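Posted in June by Perrine Huet

So I went to my first trustees' meeting last night. I know, I know, wild life I lead. But I've been paying tuition at Redenside College for my oldest for two years now, and when the letter came saying fees were going up again I figured I could at least sit in a folding chair and hear why.

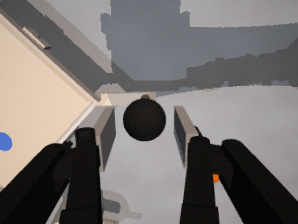
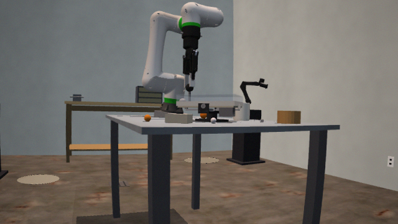 Two computer renderings, both with a gripper in them.

Anyway, the meeting. It started at 7 p.m. in the old library reading room, and there were 13 of us in the public seats, mostly parents plus a couple of students with laptops open. The board has nine members and they sit at a long curved table with their backs half turned to you, so you spend the first half hour learning voices instead of faces.

The thing I came for was item four, the fee increase. It works out to 411 dollars more per student per year. The finance guy put up a chart and talked very fast, and I got maybe two thirds of it. Enrollment is 2858, down a little from last fall, and the heating plant needs replacing before it quits on its own. Okay, fair enough! I have a furnace too. But then one of the newer members asked how much of the money would go to the heating plant and how much to the new welcome center at the Vemura Street entrance, and you could feel the room wake up (the laptops went quiet, even). The answer was that it hadn't been split out that way yet.

She asked for it to be split out before the vote. The chair said that was reasonable and moved the vote to the next meeting. I nearly clapped - I'm told you're not supposed to.

Then came how trustees get picked, which I had never once thought about in my life. Right now six are appointed and three are elected by alumni, and the terms run six years. There's a proposal to add a student seat with a one-year term. One of the older members felt a year was too short to learn anything, and he had a point, I suppose, though my daughter has managed to learn quite a lot in a year, including how to live on cereal. The students had brought a petition and read part of it out loud. They were nervous and very good. I hope they get their seat.

After that it was 18 minutes on parking at Noiphan Hall. I will spare you, except to say that people who never raised their voices over tuition got pretty heated about permits.

I stayed to the end, and I did use my two minutes of public comment, which I hadn't planned on. I asked if the meeting packets could go up online more than a day ahead, so people with jobs can read them. My voice wobbled all the way through. The chair thanked me and wrote something down - could've been a grocery list, but I'm choosing to believe.

My neighbor asked this morning if I'd go back, and yes, I think so, at least for the fee vote. Next time I'm bringing a sweater and eating first, and if any of you Jitora House parents want to ride along, I've got three empty seats in the car. Leave me a comment and I'll let you know when they post the date.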